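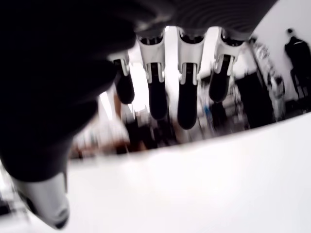 Des doigts articulés au-dessus d'une table blanche.

Comment bougent nos doigts ?

Par Ülle Baranauskienė, pour les lecteurs de 8 à 11 ans
Mis en ligne le 05/10/2025

Pose ta main à plat sur la table, la paume vers le haut. Maintenant, plie les doigts très lentement, comme si tu voulais attraper une mouche qui dort. Regarde bien ton poignet pendant que tu fais ce mouvement. Est-ce que tu vois quelque chose qui bouge sous la peau ?

Ce sont tes tendons. Nous allons en parler, mais il faut commencer par les os.

Les os des doigts

Chaque doigt long possède 3 petits os placés l'un après l'autre. On les appelle les phalanges. Le pouce est différent, il en a seulement deux. Tu peux le vérifier toi-même : plie ton index, tu trouves trois endroits où il se plie, si tu comptes celui qui le relie à la main. Plie ensuite ton pouce et compare.

Un os ne se plie pas, il est dur. Le mouvement se fait entre deux os, à l'endroit qui s'appelle l'articulation. Le bout des os y est couvert de cartilage, une matière lisse et un peu élastique. Entre les deux se trouve aussi un liquide glissant, qui aide les os à bouger sans se frotter trop fort. De solides petites bandes, les ligaments, attachent les os entre eux.

Les articulations ne font pas toutes le même travail. Celles du milieu et du bout du doigt fonctionnent comme la charnière d'une porte : elles s'ouvrent et elles se ferment. Celle qui est à la base du doigt est plus libre. Grâce à elle, tu peux aussi écarter les doigts en éventail.

Où sont les muscles ?

Voici une question que Taner Ağca, un élève de Punham, m'a envoyée au mois d'août : « Pourquoi mes doigts sont forts s'ils sont si minces ? » C'est une très bonne question, Taner.

Les muscles qui plient tes doigts avec force ne sont pas dans les doigts. Ils sont dans ton avant-bras, entre le coude et le poignet. Serre le poing plusieurs fois et touche ton avant-bras avec l'autre main. Tu sens qu'il devient dur, puis mou, puis dur encore ?

Pour tirer sur les phalanges, ces muscles utilisent les tendons. Un tendon ressemble à une corde très solide. Il part du muscle, il traverse le poignet et il va s'attacher sur un os du doigt. Quand le muscle se raccourcit, il tire la corde et le doigt se plie. Pour ouvrir la main, d'autres muscles tirent sur d'autres tendons, qui passent de l'autre côté, sur le dos de la main.

Un muscle sait seulement tirer, il ne sait pas pousser. C'est la raison pour laquelle il en faut pour fermer et d'autres pour ouvrir.

Il existe quand même des petits muscles dans la main. Ils servent aux mouvements fins, par exemple écarter les doigts ou tenir un crayon. Touche la partie ronde sous ton pouce : elle est faite surtout de muscles.

L'annulaire têtu

Ferme le poing et pose-le sur la table, puis déplie seulement l'index. Facile. Recommence avec l'annulaire, le doigt qui est voisin du petit doigt. Pour beaucoup de personnes, c'est bien plus difficile, et les voisins veulent se lever aussi. Sur le dos de la main, les tendons de ces doigts sont reliés par des petites bandes. L'annulaire n'est donc pas tout à fait libre. Les pianistes connaissent bien ce problème et ils font des exercices pour mieux contrôler leurs doigts.

Le pouce, un doigt à part

Le pouce peut se placer en face de tous les autres doigts. On dit qu'il est opposable. Essaie de boutonner ton manteau ou de lacer une chaussure sans te servir des pouces : tu comprendras tout de suite son importance !

Et quand ça craque ?

Margaux Joly demande si le bruit des doigts qui craquent vient des os qui se cognent. Non, Margaux. Le bruit est lié à une bulle de gaz dans le liquide de l'articulation, quand on tire dessus. Après, il faut attendre un moment avant de pouvoir faire craquer le même doigt. Si un doigt te fait mal ou s'il est gonflé, il ne faut pas le tirer, il faut le montrer à un adulte.

Les mots à retenir

Phalange : petit os du doigt.
Articulation : endroit où deux os se rencontrent.
Ligament : bande qui attache un os à un autre os.
Tendon : corde qui attache un muscle à un os.
Opposable : qui peut se mettre en face des autres doigts.

À lire ensuite : Pourquoi avons-nous des ongles ?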